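News from the Podgate Robotics Club

It has been a busy few weeks down at Podgate, and I have been meaning to write something for the newsletter ever since the tables went back up, so do forgive me if this rambles a little. The club now meets in the long room at the Sheehan building, with a good deal more space than we had before, and I don't think we could go back to the old arrangement now that everybody has got used to spreading out!

This term's project is called Orby, and it is all about teaching a gripper to handle soft things. Last year we spent our time on blocks and tins, and very satisfying it was too, but a block stays the same shape whichever way you pick it up. Cloth doesn't. It folds and slides and bunches, and a towel that behaved beautifully on the first go will do something quite different on the second. The younger members have taken to it with great patience (more than I had, I must confess), and we have now recorded 1104 practice goes between us.

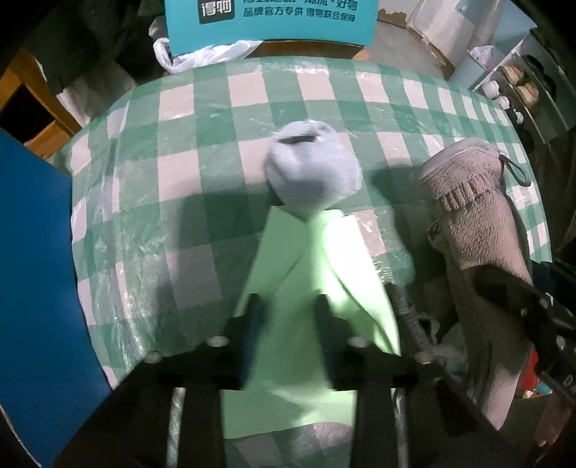 Do you need to know anything about computers to join in?

Most of our members started with no experience at all, and a new person's first evening is usually spent learning to hold the gripper steady and fold a cloth with it. The programming side comes later, a little at a time, and some people never take it up and are very happy with the practical work.

We are also putting a team in for the Plurari student challenge in June, where the task this year is tidying household things from a table. There are 61 clubs entered, so we shall have plenty of company – and, I suspect, plenty of ideas to bring home with us. Travel and entry come to about £2275 for the whole group, and the bake sale has made a lovely start on that. The lemon drizzle went before I got anywhere near it.

If you have old towels, tea towels or soft toys you no longer want, we would be very glad of them, the odder the shape the better. Please make sure they are clean, and leave them in the box by the door at Sheehan before 5/10/19. Spare extension leads are always welcome too, as we only have 2 that reach the far tables.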